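Ernthorpe Schools and Colleges Forum
Technology, Clubs and Competitions

Practice sessions with hand-held grippers: time allocation and markers

Posted by Kerstin Hägglund

I am responsible for the student robotics project at a sixth-form college. In April our students will begin recording short handling tasks with hand-held grippers, and the recordings will later be used to train a small arm. I should be grateful for advice on two matters. Firstly, how long should each student be permitted to work before handing over to the next? Secondly, is it necessary to check the printed marker on each gripper before every session, or would a weekly check suffice? Our sessions are held on a Wednesday and the room must be vacated by 5 p.m.

Posted by Oda Midtbø

Our college has run the Prultolberg project for two years, in an upper-floor room shared with other classes. The following arrangements apply with us and may be adapted as required.

Students work in pairs. One student handles the objects and the other keeps the written log, and the two exchange duties after 20 recordings. We formerly changed over by the clock, but this led to many tasks being abandoned halfway through.
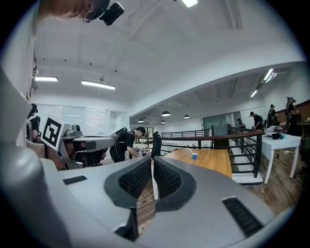 Each pair is allocated one part of the room for the whole session and is expected to remain there. Coats and bags are to be left away from the working surfaces. The log must give the name of the task, the number of the gripper and a note of any object dropped. A recording in which an object has been dropped is kept and marked as such; it is not to be deleted by the student.

With regard to markers, a weekly check is insufficient in our experience. Last year a marker worked slightly loose on one gripper and 81 recordings out of 200 had to be set aside. Each pair now checks its own marker before the first recording and again after any knock. The check consists of pressing lightly on each corner and confirming that the surface is clean and free of creases. It takes less than a minute.

The finger pads also require attention. Narrow wooden pieces are a useful first object for new students, provided that they are gripped along their length and the fingers are closed slowly. 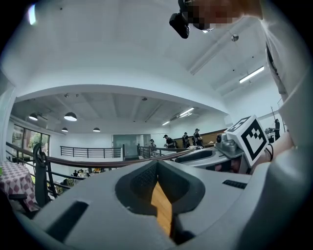

Wooden piece held upright in the gripper, with a second gripper and its marker cube alongside.

Should your grippers be fitted with cube markers, please note that every face must be checked, including those turned away from the student.

Posted by Vilgot Nordin

We do 15 minutes each and then swap. Works well enough. Spare markers are worth having.

Posted by Kamran Awan

I would support the previous advice concerning the log. I would add only that the objects should be agreed in writing before the session. Our students were at first allowed to bring their own, and the recordings could not be compared afterwards. The agreed list is now displayed by the door and may be altered only by the member of staff in charge.

Posted by Kerstin Hägglund

Thank you for these replies. We shall adopt the change of duties after 20 recordings and the marker check at the start of each session.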